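Clisalent Cable Fingers and Background Shuffle Kit

For two-finger parallel grippers. Sold as a pair of fingers with the method files, or as fingers only.

Overview

Cable Fingers started life as a side job in the Nukgate study, where the question was simple to ask and pretty annoying to answer: can a robot learn where the end of a cable is, and which way it's turned, without also learning what the lab bench looks like? We needed fingers that could hold a thin round cable the same way over and over, and we needed a way to change everything behind it. The fingers and the method ended up as one kit, and we're really happy to be able to put it in other people's hands.

The idea behind the shuffle is that the grasp stays put while the backdrop changes. You grip a cable just below its connector, present it to the camera with the plug pointing up, record, swap the backdrop, record again. Matte gray, printed clutter, wood grain, and then the hard ones: shiny, folded, sparkly stuff that throws highlights all over the image. Clear plastic connectors are the best test we know for this, as they pick up a bit of whatever is around them. 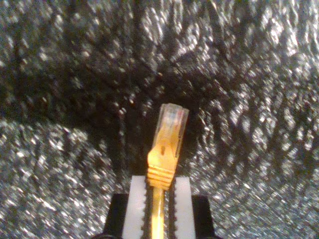 Photo: Vasanthi Miah / Clisalent

A yellow Ethernet patch cable is a great starter part. The molded boot gives a model plenty of color to lock onto, the transparent plug gives it very little, and the latch protector sticks out on one side, so there's a clear answer to the question of which way the connector is facing. Put it up against a crinkled, glittery backdrop and you find out quickly whether your detector is following the plug or just the yellow.

What we found in the Nukgate study

Arif Weerasinghe set up the comparison with two training sets of the same size, 500 grasps each. One was recorded against a single plain backdrop. The other was split evenly across 5 backdrops, with the cable types mixed within each one. Both models were then tested on 185 grasps against a reflective backdrop that neither had seen.

The plain-backdrop model did fine on the boot and poorly on the clear part of the plug. Its usual mistake was to place the tip of the connector too low, right where the colored plastic ends. The shuffled model made that mistake much less often, and it was also better at telling the latch side from the contact side – we had hoped for the first result, but the second one was a lovely surprise!

There are limits. Both models got worse when a deep shadow fell behind the plug, and the shuffled set helped less there than we wanted. Black cables with black boots are still hard. We also only tested held cables, so please don't read these results as saying anything about cables lying in a pile.

The full write-up is in the method notes (June 2022), including the cases that failed and the settings for both training runs.

About the fingers

Each finger is a tall, flat white pad with small serrated teeth along its inner edge, set in two dark strips that face each other when mounted. The teeth keep a round jacket from rolling as the fingers close. Vasanthi went through 11 tooth patterns before settling on this one, and a few of the rejects are in the notes in case you want to print your own and argue with her.

The teeth are meant for the jacket. Please don't close them on the plug itself. Use the lowest grip force that holds the cable, and check the jacket for marks after a long session.

In the box

Cable Fingers, one left and one right
Mounting screws and a hex key
Spare tooth strips, one pair
Backdrop clips for the Urkham stand (stand sold separately)
Printed quick-start card

With the method files

Recording checklist and backdrop order sheet
Labeling guide for tip, boot and latch side
Train and test splits used in the Nukgate study
Method notes, PDF

Fit

The standard mount fits the Bennani parallel gripper directly. Adapter plates for other grippers are listed under Accessories. If yours isn't there, send us the bolt pattern and a side-on drawing and we'll tell you whether a plate is possible.

Backdrops are not included. Fabric, foil and printed paper all work, and you can get a long way with what's on sale at a craft store. Go for folds – a flat shiny sheet gives you one big highlight, while a crumpled one gives you a different pattern each time you move it.

Updates

A second set of method files, covering flat ribbon cables, is planned for September. Anyone who has bought the current files will get it at no charge.

Questions about the method go to Arif, and questions about finger wear and mounting go to Vasanthi. Both can be reached through the contact form; please put Cable Fingers in the subject line.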